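Coccidiosis vaccine or medicated starter for a mixed flock?

hirkevden_hens
I finally get to order my spring chicks and I am so excited!! Going through Hirkevden again, and this year they offer the cocci vaccine sprayed on at the hatchery. Last year I used medicated starter and did fine, but our ground stays damp well into April. Has anyone switched? Did you like it?

twocoops
Switched two years ago and love it! The big thing is you CANNOT feed medicated starter afterward. The amprolium knocks out the vaccine and you've paid for nothing. Get plain crumble and read the tag before it goes in the cart.

muddyboots308
Going to disagree a little. For a backyard flock I think medicated feed is plenty. The vaccine has to cycle through the litter to do its job, so if you're a neat freak who strips the brooder every other day (guilty!) the chicks may never build good immunity.

twocoops
Fair point on the litter, but that's an easy fix. Leave it alone the first couple of weeks, stir it, take out only the soggy spots. My Furetti pullets feathered out beautifully that way.

plumgate
Following this one with interest, I'm ordering too! And my girls get the soft fruit once they're grown, pits out of course. They go wild for plums.

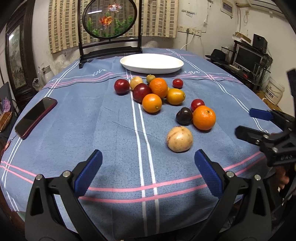 Plums and oranges on the blue cloth

muddyboots308
Mine won't touch orange. Plums, though, they'd climb the fence!

hirkevden_hens
What about a vial? The feed store carries one from Bamar, but it's 1,000 doses and I'm getting way fewer chicks than that.

twocoops
Skip it. Once it's open you can't save the rest, and splitting it by eye gives you uneven doses. Let the hatchery do it.

muddyboots308
On that we agree, ha. And keep Corid on the shelf whichever way you go.

hirkevden_hens
Okay, vaccine it is, plain crumble and hands off the litter. Calling them Wednesday!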